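Shared Kitchen Fall Inspection — Dreder Street, first floor
Checked in October, with my comments after each item

I do this walk-through before every winter and I always start at the door and go clockwise, so if your favorite problem is near the end, hang in there. OK means OK, FIX means it goes on my list, WATCH means I'm going to keep poking at it.

1. Entry door closes and latches by itself: FIX
It closes, sort of, if you breathe on it. The closer arm needs oil and probably a new screw. Until then please give it a tug behind you.

2. Exit sign lit, path to the back door clear: OK
Very clear this time! Last fall there was a whole bicycle in there.

3. Fire extinguisher charged, tag current: OK
Needle in the green, pin in place. The tag is good through next summer. I moved it to the hook by the light switch so you don't have to reach across the stove to get it.

4. Smoke alarm test: OK
Loud. Sorry to everybody upstairs, I should have warned you.

5. Stove burners and knobs: WATCH
The back left burner on the Lombardi takes a while to light. I cleaned the ports with a toothpick and it got better, but if you smell gas and it hasn't caught in a few seconds, turn it off, open the window and wait before trying again. If the smell hangs around, go outside and call the gas company from there.

6. Hood filter: FIX
Greasy. I soaked it overnight in hot water and dish soap and it's still greasy, so I'm ordering a new one from Kevico.

7. Fridge temperature: WATCH
The thermometer said 42 in the morning and it needs to be 40 or under. I turned the dial down one notch and pulled the tall containers away from the vent in the back. I'll look again tonight, and if it hasn't dropped I'm calling for service. Please don't put a hot stockpot straight in there — split it into shallow pans first.

8. Tables and prep surfaces: OK, with a comment
I go over these with a flashlight held low, almost flat to the surface, and then with my fingertips. Scratches are fine as long as they wipe clean. What I don't want is anything deep enough to catch a fingernail, or an edge that's starting to lift. 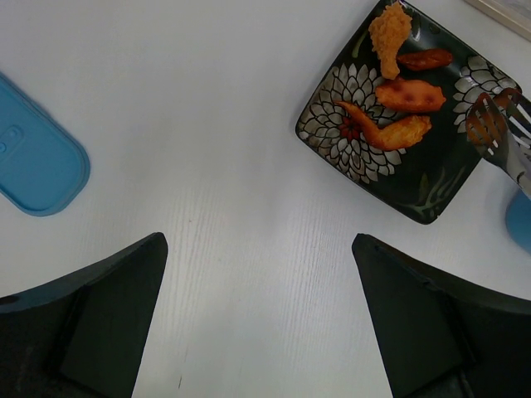 And please use a cutting board, every time, even for one lemon. We have plenty, and they're a lot easier to replace than a tabletop. If you find a chip or a swollen spot, put a piece of blue tape on it and I'll come look.

9. Sanitizer bucket and test strips: FIX
We mix the quat stuff to 200 parts per million, and the strip I dipped came out way too pale. Either the bucket was old or somebody eyeballed it. Mix it fresh at the start of your shift, and check it with a strip. New strips are in the drawer under the phone, and the old ones got damp so I tossed them.

10. Outlets near the sink: OK
Pressed test, pressed reset, all 3 behaved.

11. Floor mats and drain: FIX
One mat curls up at the corner and I caught my toe on it twice just doing this inspection. It's out in the hall now. Don't bring it back!

12. First aid box: FIX
Out of the big bandages again, and the burn gel expired. A Sulalau refill pack is on the shopping list.

Next look at the FIX items is in two weeks, at 9 in the morning before the bakers need the ovens. If you've got something to add, write it on the sheet by the door — in pen, please, the pencil ones smear and I can't read them.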